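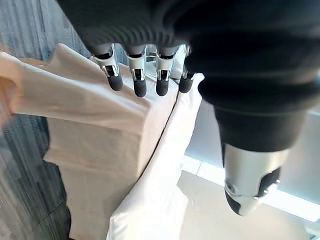

Notebook: Bench, cloth and grippers

Kit list and money for the next round
November, entry by Feven Araya
Filed under: Workshop log / Equipment & spending

Right, the spending list has to go in before the end of the month, so I'm writing down where I've got to while it's still in my head. Finn, if you're reading this, please scribble your bits in at the end and don't start a fresh page like last time!

The big question is still the second hand. We've got a budget line that would just cover one more of the same five-digit type, and I went into this month quite sure that was what I wanted. I'm a lot less sure now. The fingers are lovely (they really are, I'm fond of them) but most of what we do with white cloth is get a black fingertip over a fold, get the thumb round the other side and close. For that you could argue a plain two-jaw gripper would do most of the week's work and leave us enough over for spares. Finn argues exactly this, loudly, usually while I'm trying to eat.

My side of it: shirts are awkward. One person holding the far end and pulling it taut makes a nice flat top to come down on, and with a flat top I'd believe a two-jaw could manage. But we want to get to the point where there isn't a person on the other end, and then the cloth slumps and I want fingers I can spread. So the cheap gripper is a good buy for the work we do now and a poor one for the work we said we'd be doing by spring. I keep going round this. Might just put both on the sheet and let them strike one out upstairs.

Prices so far. Trestolari came back first, which surprised me, as they took forever over the cable order. They want 573 for a set of replacement fingertip pads, with carriage. Virnside want 527 for what looks like the same set, but carriage is extra and they won't say how much until we commit, so it may well come out dearer. I've written back asking for a proper all-in figure. Neither of them will split a set, by the way. I did ask. We only ever wear out the two pads that do the pinching, so we'll be left with a drawer full of perfectly good little fingers again.

Do we need pads at all? I think yes. They're the part that touches everything, and if one lets go in the middle of a run I don't want to be sitting on my hands waiting for the post. Finn thinks we should pour our own. I have seen Finn's poured pads. They smelt of bathroom sealant and one of them was slightly green. Putting a proper set on the list.

Other things, in the order I thought of them:

More cloth. Everything white is a nuisance to work with and I'd like some colours please. With cream-white up against a colder white I can pick out the join by eye if the light is decent, but on a dull afternoon I'm squinting at the playback like my gran with a crossword. A few dark shirts and something with a stripe would do it, charity shop will be fine, petty cash.

A lamp. Daylight comes in from the one side and it's beautiful at eleven in the morning and useless by four. I want a plain diffuse panel on a stand for the other side, the carpet side, where it's all dark grey and the shadows go thick. Stinitley do one that a friend swears by. Haven't got a price, will ring.

A low table. I've put this on every list since I got here and it's been crossed off every time, and I'm putting it on again. Reaching right down to the cloth is hard on the arm's range and much harder on whoever's holding the other end. My knees would like it noted.

Wrist camera lens cloths. Pennies. Just buy them.

Service plan. This is the one I'd fight for. The Yeoh people will do a yearly check on the hand with the pivots looked at and the tendons re-tensioned, and there's a lot of small moving bits in each of those silver finger sections that I don't fancy opening myself. I asked for a quote with one visit and a quote with two. If the second hand gets turned down, I'd like to move some of that money across to the plan and look after the one we've got.

Things I have NOT put on, before anyone asks: the overhead rail (too soon, and I'd want to know which room we're in next year first), the fancy touch sensors (gorgeous, silly money), and a new chair for Finn.

Still to sort: all-in price from Virnside, ring Stinitley, find out whether the service plan comes out of equipment or running costs. If it's running costs then it isn't fighting with the hand for the same pot at all and I've been worrying over nothing. Will ask tomorrow.

Added later, F. Sauerland: the pad was never green. Also please price two plain grippers as well as one, the discount might change the sum. Agree on the table. Would like the chair.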